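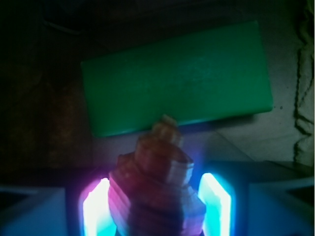

Fourth week of not going to the big supermarket. Quick one today as I've got bread in the oven and it's due out any minute.

So the tally. One trip to Fodel Stores on the corner, one to the market, one to the Gyamfi shop for rice and oil and the good hot sauce. Total spend 40 quid and a bit, for 2 of us, which is less than I thought – though we did eat up the freezer on Wednesday and I'm not counting that. Probably should. Won't.

What I miss: nothing much. The cheap tinned tomatoes. Parking. Being able to buy bin bags and a birthday card and coriander all in the same place at nine at night. The market packs up by three and if you're late all you get is swede. We have had a lot of swede.
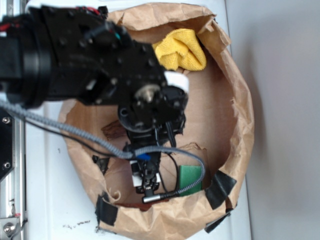

Carrying it all home is the bit I got wrong. I'd gone back to paper bags because the market stalls give you them free, and they're fine for onions, fine for rolls, hopeless for anything heavy or out of a fridge. Mine went at the seam outside the chemist, lemons everywhere, a very kind man in cycling shorts chased one down the hill. You can tape them of course, and a torn brown bag held open with strips of black tape will sit there quite happily on a flat white surface, but it's no use to me on the 547 with a bag of spuds on my knee. So I caved and got a proper shopper, the Corach one with the long handles. Bit stiff. Smells of tent. Holds everything though, and I can get it on my shoulder and still have a hand for the door.

Other things learnt, in no order. Go to the egg man first, he sells out. Take change, the fruit stall's card machine only works when it feels like it. Don't buy fish and then go for a coffee. Dont believe anyone who says the avocados are ready today. 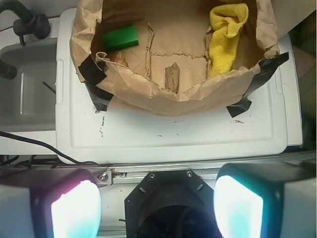 And write a list, even a bad one. I went without on Saturday and came home with three sorts of cheese and no milk, then had to go back out in the rain to Fodel's, where milk is dearer but they do at least have it.

Next month I want to have a go at the Kolodis bakery box, if they've still got spaces – you pay up front and they give you whatever's left at closing. Someone in the comments said it was nearly all rye. I can live wiht rye.

Right, timer's going. Bread.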